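Type notebook, Harju titles
2023-06-15
3 min read

Good day on the title lettering! Joonas and I finally got the full set of poster caps side by side at final size, and the new R is so much better than the old one. The leg used to kick out straight and left a hole before any round letter. Now it curves in a bit and HARJU sits together like a word. I printed it at 40 pt and again at the big poster size and it holds up in both.

Spacing, as of tonight:
- A to R: tightened by 8 units, happy with it
- R to J: still open, try 3 more
- J to U: leave alone, Marjatta likes it and so do I

Anca dug out the old Rasteo specimen sheets and they are lovely. The serifs are uneven in just the way we want, fat on the left foot and thin on the right. I traced the lowercase g from the second sheet (the ear is wonderful, like a little comma) and I want it in the credits face even if it only turns up in a few names. 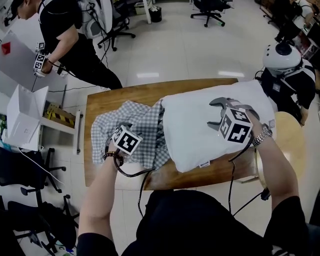 Credits block

Oskari set the billing block in the condensed cut and it came out at 29 lines, too many for the one-sheet. I dropped the tracking and pulled the job titles down to small caps, and suddenly it breathes. Sirkka Partanen's name has that k-k pair in it, a great test: the arms were touching, so I made an alternate k with a shorter arm. Looks great in "Sirkka" and fine everywhere else, might just make it the default.

The Bastdale end card uses the same face in white on black. Strokes fill in more there, so it needs its own lighter weight. Started on it, got as far as the capitals.

To do
- finish lowercase for the light weight
- ask Priditz for the paper they used on the December proofs
- kern the numerals, the 1 is floating
- show Sirkka both k's without saying which is new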